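Falville Community Choir
Minutes of the January general meeting
Held in the upstairs room at Lallcombe Hall, 7:15 p.m.

In the chair: Theda Ackermann
Minutes taken by: Jolán Szalai
Apologies: Wolfram Nolte (still fighting that cough, and we all send him our love)

1. Welcome
Theda opened the meeting by thanking everyone for coming out on such a raw evening, and gave a special hello to the four new altos, who had been told the meeting would be short and came anyway. The minutes of the last meeting were read and accepted, with one correction: the piece we dropped from the fall program was the second Stevano setting, and the first one is staying in.

2. Membership
So-yul Ban reported that we now have 76 singing members, up from 71 this time last year. The tenors are still thin on the ground. So-yul asked everybody to think of one person they know who sings in the car and might be talked into coming along. Xóchitl Ocampo wondered whether we might hold an open rehearsal again, as we did two springs ago, and there was a good deal of warm feeling about this – several people in the room first joined that way. Agreed to hold one in the second half of the spring term, with cake.

3. Money
So-yul went through the accounts. The winter concert brought in 600 dollars at the door. After hall rental and the pianist's fee we were left with 455, and this has gone into the music fund. Dues stay as they are. Two members asked whether dues could be paid in installments, and the answer is yes, of course, just have a quiet word with So-yul.

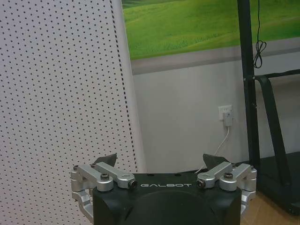

Minutes by Jolán Szalai, Secretary

4. Spring program
Theda talked us through her ideas at some length and with a few sung examples, for which she was applauded. The first half will be folk songs and rounds. The second half will be built on the Stevano settings, with the short evening hymn to finish. Xóchitl asked if the hymn could go down a half step for the sopranos' sake, and Theda said she would try it both ways at the next rehearsal and let our ears decide. We are 49 copies to the good on the rounds, so some sharing will be needed until the rest arrive. Please write in pencil only.

5. Concert clothes
A long and friendly discussion. All black was proposed, then all black with a colored scarf, then any dark color at all. A show of hands favored black with a scarf in blue or green – your choice, and nobody is to go out and buy one specially. Xóchitl has a bag of spares at home and will bring it along.

6. Refreshments
The Ait Ali bakery has kindly offered us a discount on pastries for the spring concert. Theda will write to thank them. Names are still wanted for the tea rota, which is looking rather bare from March on.

7. Any other business
A gray wool glove, left hand, was found under the piano. The folders from the winter concert are still coming back in dribs and drabs, so please look behind your couch. Wolfram's sectional for the basses is postponed until he has his voice back.

The meeting closed at 8:50 p.m. and was followed by coffee and one run through the evening hymn.

Actions
Theda: thank-you letter to the bakery; hymn in both keys
So-yul: date for the open rehearsal
Xóchitl: scarves
Jolán: order remaining copies of the rounds; put up the tea rota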